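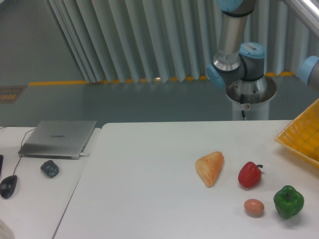
Unit 4: Gathering demonstrations for a pick-and-place learner
Course notes, Urkilano Robotics Lab

This is my favorite unit, so bear with me if the notes run a little long! Up to now we have treated the training set as a file that somebody hands you. This time you make it, and you'll see how many small choices end up inside it.

Our set, Cabello, has 1285 demonstrations of simple food sorting. One demonstration is a single item moved between the table and the basket, start to finish.

1. What makes a useful demonstration

Smooth motion matters more than speed. Come in slowly, close the fingers once, and lift only after the grip has settled. 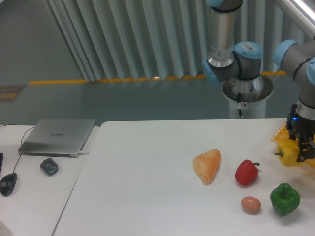
Peppers are great teachers. The lobes mean that two grasps a finger's width apart can go very differently, and the stem gives the learner a clue about which way the thing is facing — so vary that on purpose. An egg asks for a smaller opening and a lower approach. Please record plenty of both.

2. Between demonstrations

a. Send the arm back to its start pose.
b. Check that the basket is empty.
c. Spread the items out so the fingers can get in around each one.
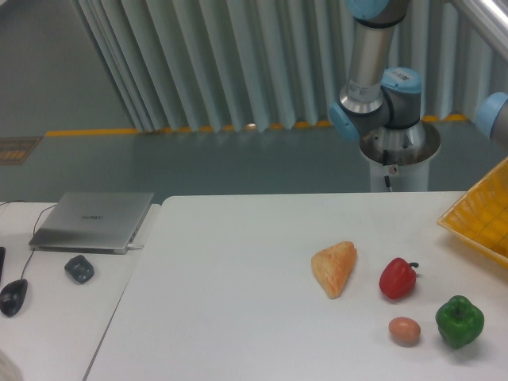 3. Splitting the data

Split by layout, never by single frame. Frames from one run look nearly identical, and a careless split gives you lovely scores that mean nothing. In Cabello we have 93 layouts; 76 go to training and the rest are held out.

For next time: record 30 demonstrations per pair, and bring your worst one — we'll replay those first.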